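Does a Tidy Desk Make You Work Better? One Skeptic Is Still Waiting for Proof

11 Aug 2018

The desk-sorting craze has reached Brekstead, where the office supply shop now keeps its bins and trays by the front door. We spent a morning talking with a retired office manager who has watched several of these crazes come and go, and who agreed to speak if we left out the name.

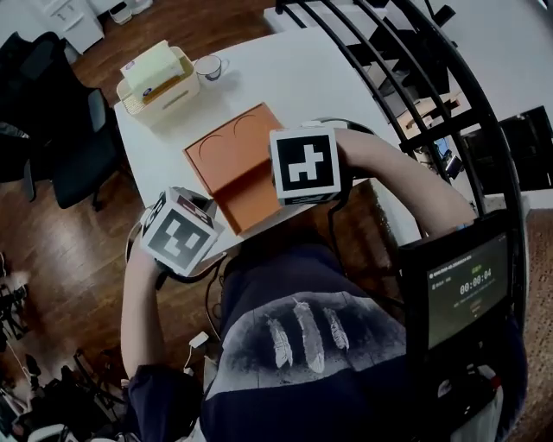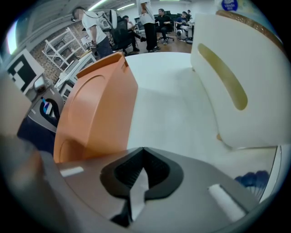
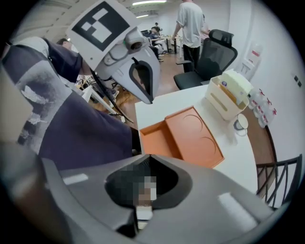
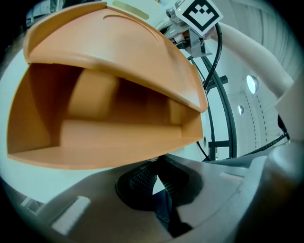 White desktop, orange plastic: the second picture. Orange plastic again: the fourth.

HOME & WORK

The first thing our guest wanted to talk about was the word "system."

"Everybody sells you a system," the former manager said. "I bought one in March. It was a box with 5 smaller boxes in it. I already had boxes."

The system in question came from Clustwood, a mail-order firm whose booklet promises that a sorted desk will give its owner back two hours a week. Our guest read the booklet twice and could not find where the two hours came from.

"Who did they time? Were they sorting on the clock? If I spend four hours labeling trays, I'd like that taken off the total. It never is."

The manager ran the front office at Trusanwood, a flooring supplier, and said the best worker there had the worst desk in the building. Invoices sat in heaps. Customers called and she had the right sheet in her hand before they finished the sentence. Then a consultant from Ansari came in, and everyone was told to clear their desks by the end of each day.

"She cleared hers, all right. It went in a drawer. After that she couldn't find a thing, and I was the one taking the calls."

We asked if one bad example was enough to write off the whole idea. Plenty of people say they feel calmer with less in front of them.

"I believe them. I feel calmer after a sandwich. That doesn't mean the sandwich did my filing." The manager thought about it some more and gave a little ground. A shared desk is different, because the next person has to sit down and use it. Scissors ought to have a place. So should stamps. Bills should go somewhere you'll see them before they're due.

"But my mother knew that, and she didn't charge for it."

What about color? The Clustwood booklet gives a full page to it, with warm shades for things to do and cool shades for things done. Our guest tried that for two weeks at the kitchen table.

"I had a bin for urgent mail. You know what was in it at the end? Batteries, and a coupon for a car wash. I don't care what color you make it, a bin fills up with whatever you're holding when you walk past."

The part that bothers the manager most is the blame. If the trays don't help, the booklet says the buyer has not "committed," and suggests the larger set. We read that page ourselves and it does say so. It also says the method is based on research, without saying whose.

"Show me the study. Show me a bunch of people who got the trays and a bunch who didn't, and let me see how they did. I'd read it. I've got the time now."

Asked what advice there was for readers who still want to clean up, our guest suggested starting with a trash can and seeing how far that goes. The Clustwood set is in the garage, holding tomato stakes and string.

Filed under: Home & Work, Interviews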